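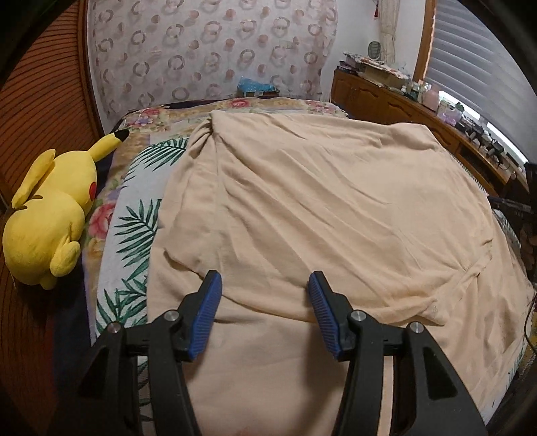
生活小百科 > 我的房间 > 床和被子

搜索 请输入关键词 热门：叠被子 毯子 枕头

为什么毯子盖一会儿才暖和？

阅读时间：2分钟

文：Stefaniia Kostiuk

冬天的晚上刚钻进被窝，毯子摸起来凉凉的。过一会儿，被窝里就暖和了。毯子没有插电，热是从哪里来的呢？

热是你自己的。人的身体一直在发热，睡着了也不停。没有盖东西的时候，热量会跑到空气里去。盖上毯子，热量就跑得慢了。

毯子的线和线之间有许多小空隙，里面装着空气。不流动的空气传热很慢，所以蓬松的毯子比压扁的毯子更保暖。盖两层的时候，两层中间又多了一层空气。

毯子为什么会皱？

布是软的，一推一拉就会弯，弯起来的地方就成了褶子。人睡觉时要翻身，腿也会动，早上起来，毯子常常堆成一团。

怎样把床铺平？

先把毛绒玩具和枕头拿到椅子上。从最下面的床单开始，把四个角拉平。再抓住毯子的两个角，往床头的方向拉。毯子太大，可以请大人站在另一边一起拉。最后用手掌从中间往两边抹，再把玩具放回去。

刚起床时不用急着铺。人睡觉会出汗，被窝里有一点潮气。把毯子掀开，打开窗户，吃完早饭再来整理。

试一试

找两个一样的杯子，请大人倒进一样多的温水。一个杯子用小毯子包好，另一个不包。过5分钟，用温度计量一量，哪一杯的水更热？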